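The Second Column

Divya Sundaram had two columns in the spreadsheet. The first was called Keep and the second was called Replace, and for most of the winter the second one had been empty apart from a line that said "ask Efa".

Cledell delivered laundry. It collected sheets and towels from the small hotels between Ullolden and the coast and brought them back ironed. The vans were old. The board wanted to know by the end of April whether the next ones should have drivers in them.

"They want a number," Divya said.

"They always want a number," said Efa Gwynne. She was driving, because she had been driving the Ullolden run since before Divya joined and didn't like being a passenger on it. They had taken Efa's own car. Divya had the laptop open on her knees and the supplier's quote folded inside it.

The quote came from a firm called Turkness. It offered a driving kit that could be fitted to a new van, a yearly licence for the software, and a support contract in three sizes. The small size covered 200 hours. The middle one covered 400. The large one had no figure beside it, only the words "please enquire".

"What's in the kit?" Efa asked.

"Cameras, the computer, the steering parts. Fitting's extra. Mapping's extra as well, and they charge for that by the kilometre."

"Every kilometre the same?"

Divya turned the page over. "Two rates. Open road and junctions."

"Well, there's your open road," said Efa. 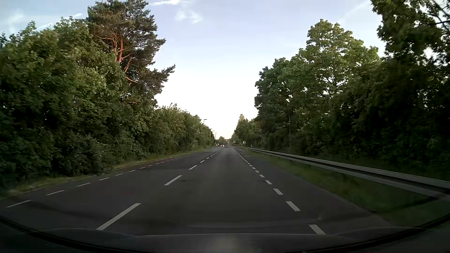
Open Road

Divya typed while Efa talked. The hedge stretch was easy, Efa said. You kept your lane, you watched for people coming on from the right, and you didn't try to make up time. A machine could do that. She had half done it in her sleep in the bad year, when they were two drivers short.

"So I put the whole stretch at the low rate."

"Put it at the low rate. What happens when the lines wear off?"

"It says lane markings to be maintained in good condition."

"By us?"

Divya read the line again. It didn't say by whom. She typed a question mark in the cost cell, which made the total at the bottom turn into an error, so she took it out and wrote the question on the back of the quote.

She went through the rest of it aloud. Insurance had gone up, but only by 300 a van. The depot would need a charging point and a locked cupboard for spares. Somebody would have to wipe the cameras before each run, and Turkness put this down as 10 minutes. Efa said it would be longer with the salt on, and who was going to carry the bags in? The hotels had back stairs. At the Sepúlveda the linen room was on the third floor, and the lift was for guests.

"I've got a porter in for that," said Divya.

"Riding in the van?"

"Yes."

"So there's still someone in the van."

Divya looked at the porter line. She had costed him at a little less than a driver. The difference between them, over five years, didn't pay for the kit. She had known this since the week before and had been hoping that Efa would find a mistake in it.

Junctions

They came up to the lights by the church and Efa talked her through it as if Divya were a new starter. Find your stop line early. Look at your own light and not the ones turned to the side. There were the dashed lines beyond to think about, and the sun was low. 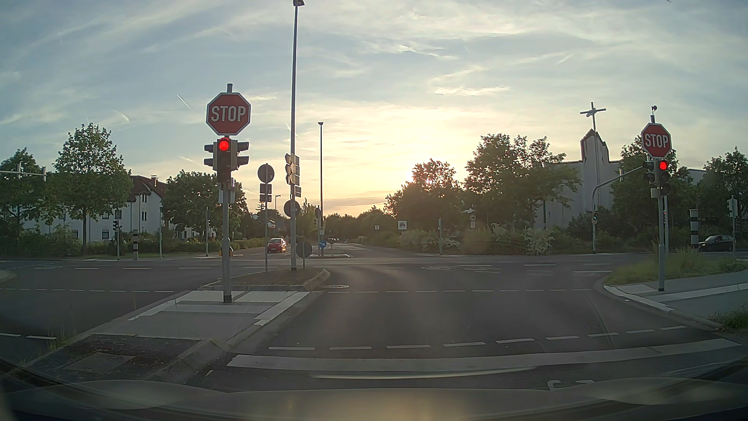

"What would it do with the sun like this?" Efa asked.

"There's a paragraph. Reduced performance may occur in conditions of glare."

"Reduced to what?"

"It doesn't say." Divya wrote that down too. Her list of questions now ran on to the back of the second page. "They'd want to do a site visit for this one. It's on the junction rate, plus a day."

"And how many of these have we got on the run?"

Divya opened the route sheet and began marking them off with her finger. She had got as far as the bypass when she stopped and made a new tab instead. She called it Junctions and put this one at the top.

"You could buy the van and leave out the kit," Efa said. "Ask them if it can be fitted later. See if they'll hold the price."

"Would you take that to the board?"

"I'd take it. I'd want heated seats in it."

Divya made a third column and called it Later. She moved the kit across, then the mapping, then the licence. The support contract she left where it was for the moment. In the Replace column, under the vans, she typed "seats, heated" and asked Efa what she thought they would cost.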